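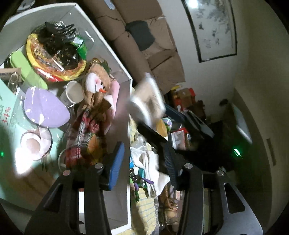 Fig. 1. The mixed box, with the snowman standing up along one side.

Section 4: Packing the Mixed Box

By now you've done the easy boxes (books, linens, and the flat stuff from Section 3) and you're left with everything that doesn't belong to a category. I call this the mixed box, and I pack at least one every time I clear a room. Mine has a plush snowman in a plaid scarf, a round yellow package, something in a green container, a lavender oval thing under clear plastic, and a bunch of odds and ends I'd have trouble explaining to you. Yours will be different, but the steps are the same.

Set aside 40 minutes for your first one. You'll get faster!

What you need

One sturdy box, open at the top. I like white ones because I can see small dark things against the walls.
Packing tape and a fat marker.
A few zip bags, mixed sizes.
Two or three sheets of plain paper, for stuffing.
Your Prinby labels. If you bought the Retamal starter kit, they're in the flat envelope along with the inventory card. If you didn't, masking tape is fine.

4.1 Getting the box ready

1. Fold the bottom flaps and tape the seam, then run a second strip across it the other way. Press the tape down with your whole palm.

2. Put the box on a table or a chair, somewhere around waist height. I did my first dozen on the floor and my back had opinions.

3. Fold the top flaps all the way out and down so they don't keep flopping in on you.

4. Write the box number on two sides before anything goes in. I'm on box 17 in the Givham apartment as I write this, and the only ones I've ever mixed up were the ones I planned to number later.

Note: If you're using the Detik inventory sheet, the number on the box has to match the number in the left column exactly. Don't add letters. I tried 7A and 7B once and ended up with two lines for the same box and none for the other one.

4.2 Filling it

5. Start with whatever is flat and heavy. Wrapped blocks, tins, full packages with firm sides. Lay them down, don't stand them on end.

6. Check every bottle and can before it goes in. Tighten the cap, turn it upside down over the sink for a few seconds, and if it stays clean, put it in a zip bag anyway. Bottles go upright against a wall of the box, with something soft next to them.

Caution: Spray cans and anything marked flammable should stay out of the mixed box completely. Read the label on each one. Those get handled separately, see Section 9.

7. Leave sponges, pads and other light household stuff in their plastic if they came in it. I used to unwrap everything to save space and it saved me nothing, plus I had lint on all of it by the other end. Tuck them into gaps in the middle.

8. Now the soft toys and seasonal decorations. Stand a plush figure along one wall with the face toward the inside of the box. If it has a scarf or a hat, check that it's attached before you let go of it - a loose scarf will work its way to the bottom and you'll find it in March. Don't squash anything with a stitched-on nose under a tin. I have a reindeer who never recovered.

9. Drop small round things and loose bits into one zip bag and lay the bag near the top. One bag! If you spread them through the box you'll be shaking out paper for an hour.

10. Slide any loose cards or cardboard tags down the side where you can still reach them. Some people throw these out. I keep them until I've unpacked, then decide.

Note: Crinkly and fuzzy things (net, tinsel, dark plush, that sort of stuff) go last, on top. They spring back if you press them gently and they're handy as padding.

4.3 Checking before you close

11. Put both hands flat on the contents and push lightly. If it sinks a lot, add paper. If it pushes back, take something out.

12. Rock the box from side to side. A little rustling is fine. A clunk means you've got something hard with room to move, so go find it.

13. Lift it an inch off the table. If you grunt, it's too heavy, and something from step 5 needs to move to another box.

14. Fill in your inventory line. You don't have to list every item. Mine usually reads like "snowman, yellow package, pads, misc." and I've always been able to find what I was after. The Detik sheet has room for 248 lines, so there's no need to cram two boxes into one.

Caution: Don't tape the top yet if you're still working in the same room. Something else always shows up behind a door or under a cushion. Fold the flaps loosely and leave the box open until the room is bare.

15. Once you're sure, close the flaps, tape the seam, and stick a Prinby label on the end that will face out when it's stacked. Mixed boxes go on top of the pile, never underneath books.

If the flaps won't meet, go back to step 11. If they meet but bulge, take out whatever you put in last and start the next box with it. Stacking is covered in Section 5.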